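Laboratorio > Proyectos > Plomano > Galería

Plomano es el método de agarre que probamos en el laboratorio de Villanueva: el robot decide cuánto apretar según lo que cede el envase, sin que nadie le diga antes qué va a coger. Hicimos 307 intentos con productos de supermercado. Salieron bien 284, cifra que repetimos mucho en los pasillos — los otros 23 los mencionamos menos.

Botella naranja de plástico, cogida en diagonal. La almohadilla estriada va contra el hombro del envase, que es donde el plástico suele tener la decencia de no hundirse.

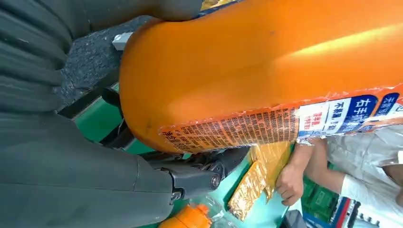

¿Hace falta entrenar el sistema con cada envase nuevo?
Basta con 56 agarres de calibración al montar los dedos; después el método estima la rigidez en cada contacto.

El método anterior, Honder, pedía el modelo del objeto, su peso y casi su partida de nacimiento. A cambio apretaba todo como si le debiera dinero.

Otro agarre con plástico naranja brillante, el material favorito de nuestros reflejos y el menos querido de nuestro módulo de visión. 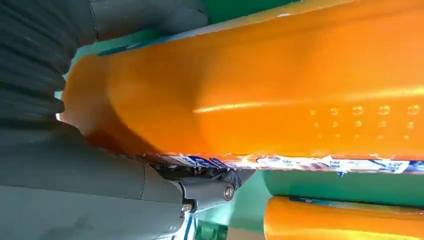 Por eso la decisión final se la dejamos al tacto: la cámara propone y la presión de los dedos corrige. La corrección lleva 2 segundos, una eternidad si hay visitas delante. La versión de agosto, Tondon, debería ser más rápida. También lo debía ser esta.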